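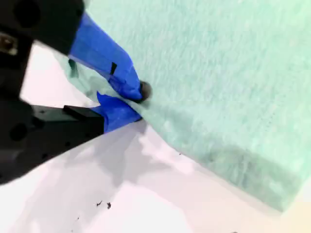 Rule 3 was Qistina Lau's favorite, and she read it out loud like the first line of a song. "One edge, one pinch, then wait!"

"Wait for what?" asked Yesenia Becerra. It was her first week at Rekov and she already loved the place.

"For you to look. If the grip has more cloth than you meant it to, open up and try again. Never pull your way out of a bad pinch."

The rule book had 17 rules, and Qistina had argued for every one of them over a long December. Yesenia had read it twice on the bus.

"Both sides in before the bottom comes up," she recited. "Collar away from you. Hands off the table while the arms have power."

"Yes! And when you stop halfway?"

"Leave the shirt flat and write down the step."

Yesenia wrote it down - green shirt, sides partly in, hem still to go - and felt as proud as if she had built the arms herself.
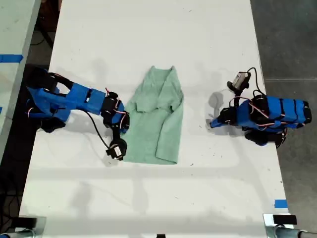 The Nirneck Visit

The inspector from Nirneck had one question. Which rule would they give up?

"None," said Yesenia, before Qistina could open her mouth.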